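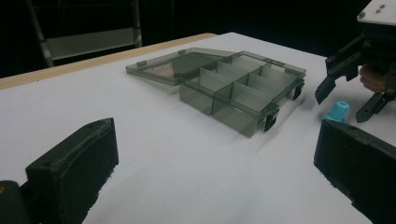 Workshop notebook, textile conservation and dye laboratory
06/08/2020
Entry by Toàn Phí

The second series of iron-tannate samples was taken out of the light cabinet this morning and has been set aside to rest before measurement. The series was prepared in February from the undyed wool supplied by Birka and from the cotton tape that remained from the Nolutville hangings. In future the loose clippings are to be kept in divided boxes, one sample to a compartment, and not in envelopes, as the paper has been catching fibres. A shallow plastic box with a hinged lid and small rectangular compartments is quite suitable, and a tinted one may be used on the white bench without difficulty, although it should not be regarded as protection from light. Clippings in boxes must still go back into the dark cupboard at the end of the day.

Purpose of the series

The Nolutville hangings are brown-black in the ground and have become weak wherever the black yarn was used. The owners wish to show them for a part of each year. We have been asked to advise on how much light the black areas can bear, and whether a treatment before display would slow the loss of strength. We hold no spare original yarn, apart from a few threads found loose in the lining, and the work is therefore being done on new samples dyed to resemble the old ones as closely as we can manage.

The first series failed because the dye bath was too strong in iron. The yarn came out a good black but was already brittle on the day it was made, and nothing useful could be learned by ageing it further. The recipe was cut back in stages. The version now in use gives a dark brown on the first dip and a fair black on the second. It is duller than the original on the cotton and a little redder than the original on the wool. I consider the match acceptable for strength testing but would not use it for any comparison of colour.

Preparation, for the record

The wool was scoured twice in warm water with a small amount of neutral detergent, rinsed until the water ran clear, and left wet overnight. The tannin bath was made from ground oak galls, steeped and strained through cloth. Yarn was left in this bath for a full day at room temperature. It was then squeezed out by hand, without rinsing, and moved to the iron bath. Time in the iron bath was kept short. Between dips the yarn was hung in the air until the colour stopped changing.

The cotton was treated in the same manner, except that it was boiled beforehand to remove dressing. The boiling was done in the large enamel pan. That pan has a chip on the inner rim and must not be used again for anything that touches iron or tannin; I have marked the handle with red tape. One skein showed a row of dark spots which I believe came from the chip. The skein was discarded and is not in the figures.

In all, 276 lengths were cut from the two materials. Of these, 183 were placed in the light cabinet and the remainder were kept in the dark as controls, in the same room and at the same humidity. The cabinet clock stood at 755 hours when the samples came out. The figure agrees with the written log, apart from one short stop when the building supply was tested, and the clock had stopped with the lamps as it should.

Observations before measurement

Wool, untreated before ageing. The exposed side has gone from black to a warm brown. The reverse has kept its colour. When a length is bent between the fingers there is a faint dry sound that the controls do not give. Some dust was left on the mounting card, brown and very fine.

Wool, rinsed after dyeing in plain water. Slightly paler than the above to begin with, and now very similar to it. There is less dust. I would not draw anything from this by eye.

Wool, rinsed after dyeing in water with calcium carbonate. The best of the three to handle. The colour has moved towards grey, which the owners may not like. Two lengths had slipped out of their clips at some time during the run and were lying in the tray, partly shaded. These have been bagged separately and should not be tested with the others.

Cotton, all treatments. Poor throughout. Several lengths parted as they were unclipped, under no more than their own weight and a light touch. I had expected the cotton to suffer more than the wool, but not by this margin. It is possible that the boiling did some of the harm before any dye was applied. A set of boiled but undyed cotton ought to have been included, and its absence is my oversight. I have cut and boiled a fresh set today so that at least the starting strength may be known.

Note on the calcium rinse

Ung asked at the last meeting whether the calcium rinse could be used on the hangings themselves. The answer for the present is that it could not. The samples were rinsed by immersion, and the hangings cannot be immersed: the lining is glued along two edges and the red yarn in the border bleeds in water. A version applied by damp blotter might be possible but has not been tried. Tide lines would be the main concern. If there is time after the tensile tests I shall make up a small woven patch with the red yarn in it and see how far the water travels.

The red is also of some interest in itself. It appears under magnification to be two different yarns, one evenly dyed and one with a pale core. The second occurs only in the lower border and may be an old repair. This has been written up on the object sheet and need not be repeated here.

Equipment

The tensile tester has been returned by Wuvari following its service. The load cell was replaced and a certificate supplied, now in the blue folder. The new jaws have rubber faces. On trial with undyed wool the yarn did not slip, but the rubber left a slight grey mark, and the old jaws lined with card are to be used for anything that will be photographed or measured for colour afterwards. Would colleagues please put the jaws back in their own drawer. The spare set was found beneath the sink.

The humidity in the testing room has been unsteady, with the warm weather and the window open for ventilation. I have moved the recorder away from the window and nearer to the tester. Lengths should be left in the room for a full day before they are pulled, and the humidity at the time of each pull is to be written beside the result. Where it has drifted by more than 5 per cent from the start of the session, please stop and continue on another day.

The light meter reads low at the left end of the cabinet. I moved it along the shelf several times and the result was the same, so the fault is more likely in the lamp than in the meter. Samples had been rotated weekly along the shelf and the effect should be evenly shared between them. The lamp will be changed before the third series.

Work to follow

Colour readings are to be taken first, on the exposed side and the reverse, three readings to each length. I shall begin with the wool. Tensile testing follows, with the controls and the exposed lengths pulled in mixed order, so that any drift in the machine or in the room does not fall on one group only. Each broken length is to be kept with both its ends, and the type of break noted: clean, stepped or drawn out.

Acidity will be measured by cold extraction on clippings from the ends that were held under the clips, and again on clippings from the middle. The extraction uses up the material, and no clipping should be taken for it until the colour of that length has been read. The meter needs fresh buffer. The bottle presently on the shelf is out of date and I have thrown it away.

The cotton cannot all be tested by machine in its present state. I propose to test those lengths that will bear mounting and to record the others as broken before test, with a count for each treatment. Leaving them out altogether would make the cotton appear stronger than it is. Should anyone have a different view, kindly write it in the margin before the pulls begin.

Safety and housekeeping

The brown dust from the exposed wool is to be collected with the filtered vacuum and not brushed off. The iron bath has been drained into the labelled container for collection. The tannin bath had grown a skin of mould and has been disposed of; a new one will be needed, and there are enough galls in the store for one more batch at the present strength. Gloves in the small size have run out and an order has been placed.

Added later the same day: the boiled undyed cotton is drying on the upper rack. Please leave it there.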